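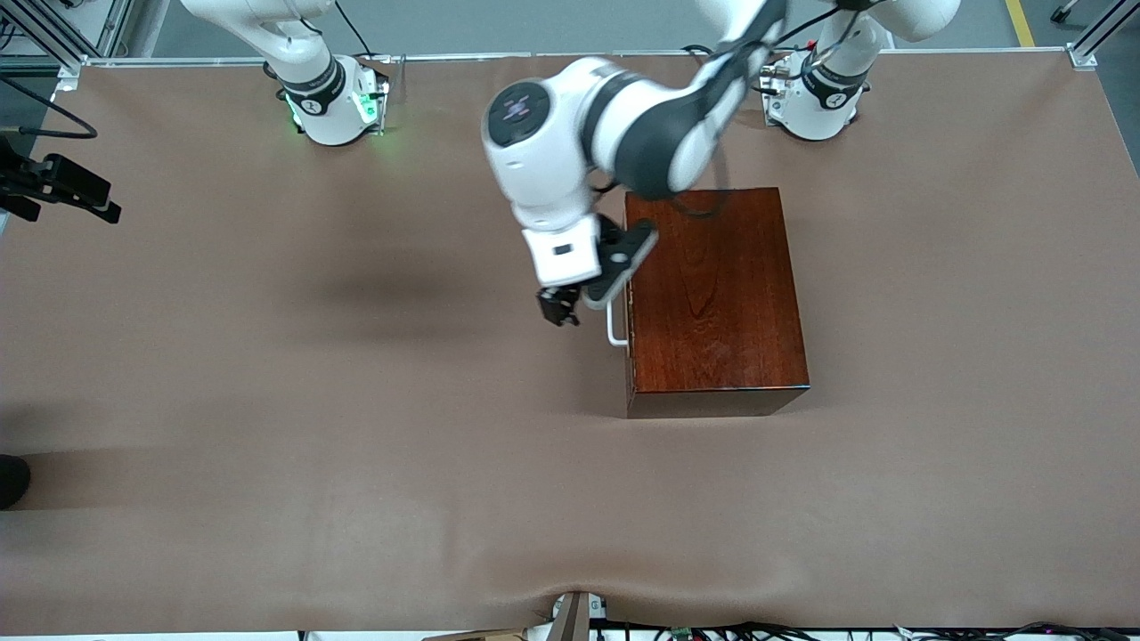

Jaltow opens orders for its lacquered keepsake box

Herkstead, Fri 12 November - Jaltow, the Herkstead maker of small household boxes, is now taking orders for the Ene, a rectangular wooden box with a reddish-brown lacquered top and a slim white metal handle on the side. The first boxes will go out in January.

The Ene is meant for the things most homes keep in a drawer: letters, spare keys, a watch, the pieces of a favourite game. The lacquer on the top is glossy and lets the grain show through, so no two boxes look quite the same. The front is darker in tone. The handle is a plain bent bar in a U shape and stands out from the side of the box.

Jaltow will make 290 boxes in the first run. Of these, 264 are for general sale and the rest have been set aside for shops that already stock the company's work. Orders are limited to 3 boxes per household until the end of January.

"People kept asking us for a box they could leave out on a table," said Pirjo Keskinen, who runs the workshop at Jaltow. "We tried several handles on the lid first and went back to the side. It leaves the top clear, and I wanted the wood to be the first thing you notice."

The company is also adding to Wudach, its range of small loose pieces for counting and table games. The range includes plain cubes with gently rounded corners, and yellow is among the colours offered. Cubes are sold singly or in mixed bags, and can be ordered with an Ene box or without one. 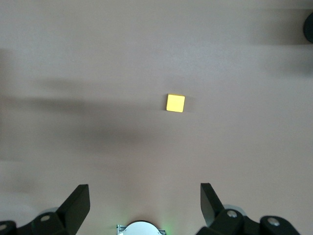

A yellow cube on the tabletop.

Wudach pieces are in stock now and are sent out within the week. Customers who order cubes and a box together can have the cubes posted first - please say so when ordering.

Jaltow sold 2,000 boxes of all kinds last year, most of them through independent gift shops. The Ene will be sold through the same shops and directly from the workshop in Herkstead. Lacquered tops should be wiped with a soft dry cloth and kept out of strong sun. A care card comes with each box.

Shops wishing to stock the Ene or Wudach pieces should write to Pirjo Keskinen at the Herkstead workshop. Samples can be lent to the press on request.

Ends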